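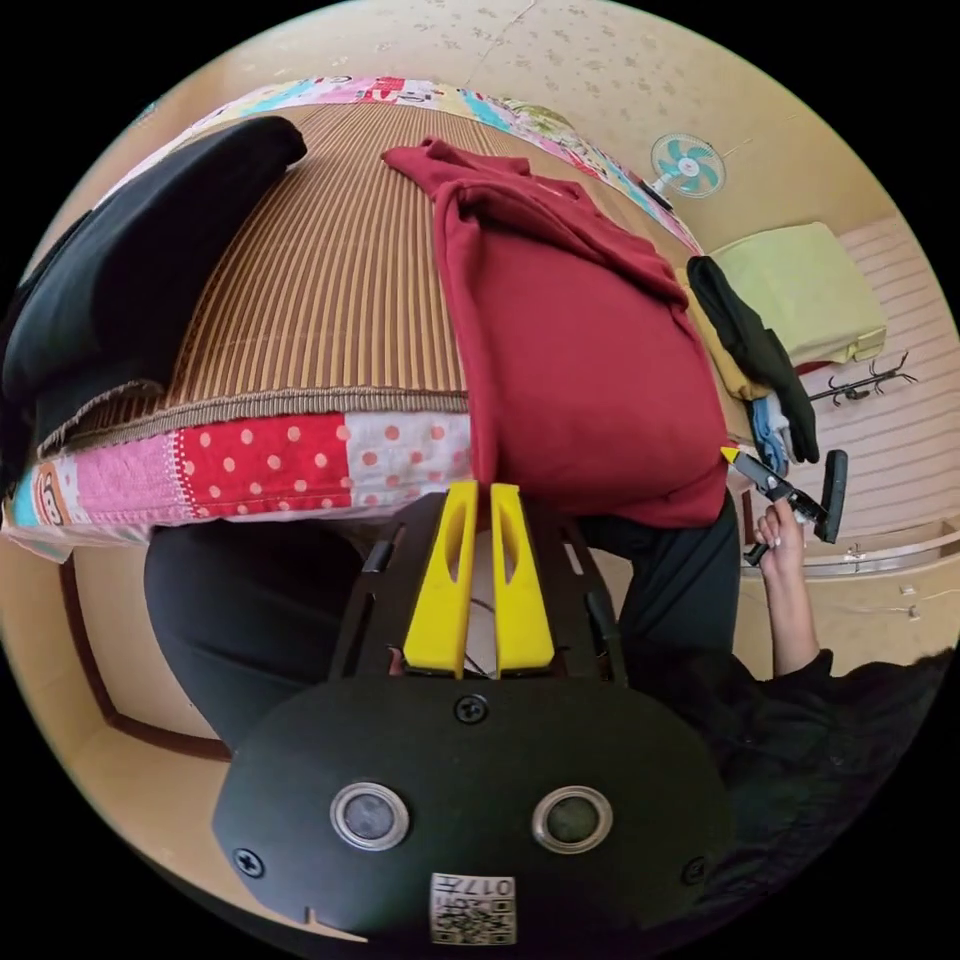 Chapter 5
Folding and Sorting Clothes

What you will learn
How to fold a jumper so that it keeps its shape
How to set up a bed as a folding surface
How to sort a mixed pile by weight and by use

Words to know: hem, neckline, seam, pile, crease

Most of us have been folding clothes since we were small, and most of us were shown once, quickly, by somebody in a hurry. So this chapter goes back to the start, and I think you will enjoy it! A well-folded jumper is a lovely thing to pick up. It sits flat, it comes off the shelf without dragging its neighbours along, and it goes on without a hard line across the chest.

We begin with the bed. A table is often too narrow for an adult's jumper with the sleeves out, and the floor is hard on the knees. A bed gives you width, and you can work at it sitting or standing. Its one fault is softness. Fabric sinks into a thick quilt and the folds wander, so lay something flatter over the top first. A woven mat does this very well, and if it has stripes, so much the better: line up the side of the garment with a stripe and you can see at once whether it is straight.

Try it with a red jumper or sweatshirt, or any heavy top you have to hand. Spread it out with the neckline away from you and the hem towards you. Smooth it from the middle outwards with flat hands. Take your time over this part (it is where the good fold is made, and I still find it oddly satisfying). Leave the other clothes round the sides of the bed, where you can reach them. 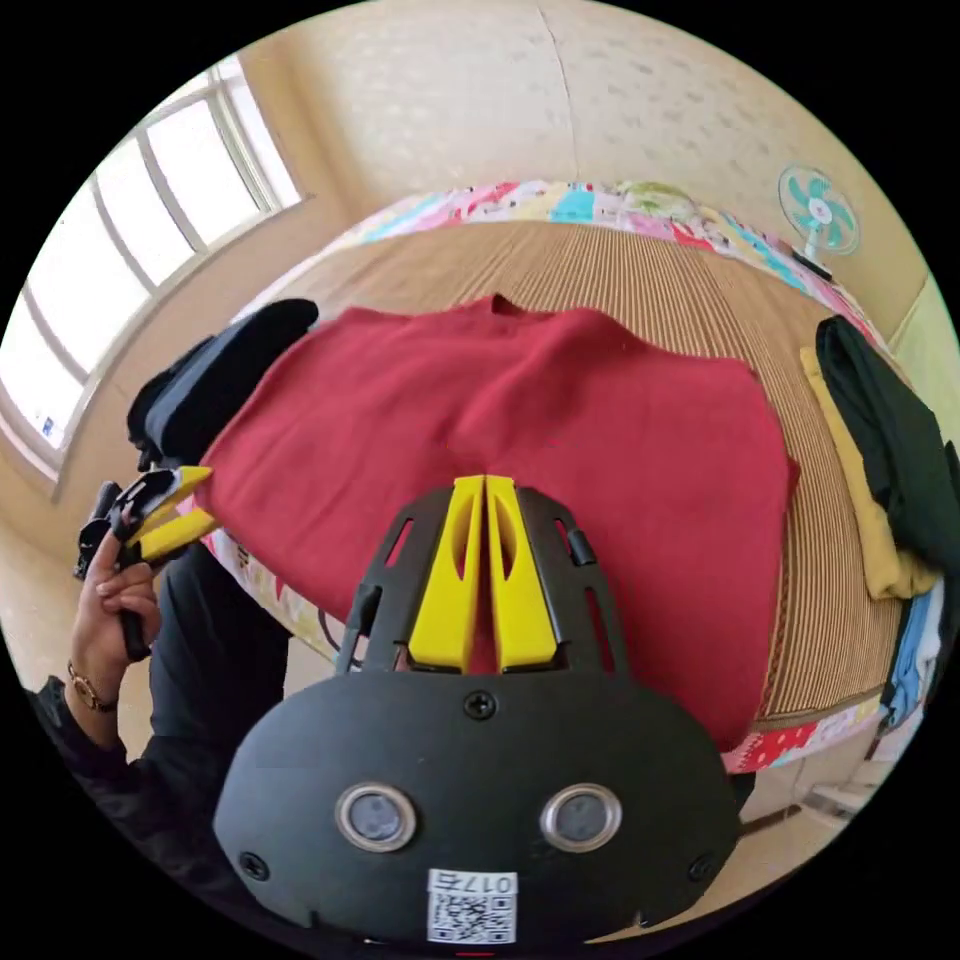

Fig. 5.1 Red sweater spread flat on a striped mat, with other garments to the left and right.

Now bring one side in towards the middle, lay the sleeve straight down along it, and do the same with the other side. Fold the hem up to meet the neckline. For a deep drawer, stop there. For a shallow one, fold once more.

Vitória Cordeiro, who tried out the lessons in this book with her evening class in Prordale, asks her learners to fold the same jumper 3 times before they move on to a second garment. The third fold is nearly always the neatest, and it is great fun to see the difference.

Activity 5A
Choose 5 garments of different weights. Fold each one, then stack them with the heaviest at the bottom. Lift the whole pile with both hands and put it down again. Which garment moved first? Write down your answer and keep it for Section 5.2, where we look at knitted and woven cloth.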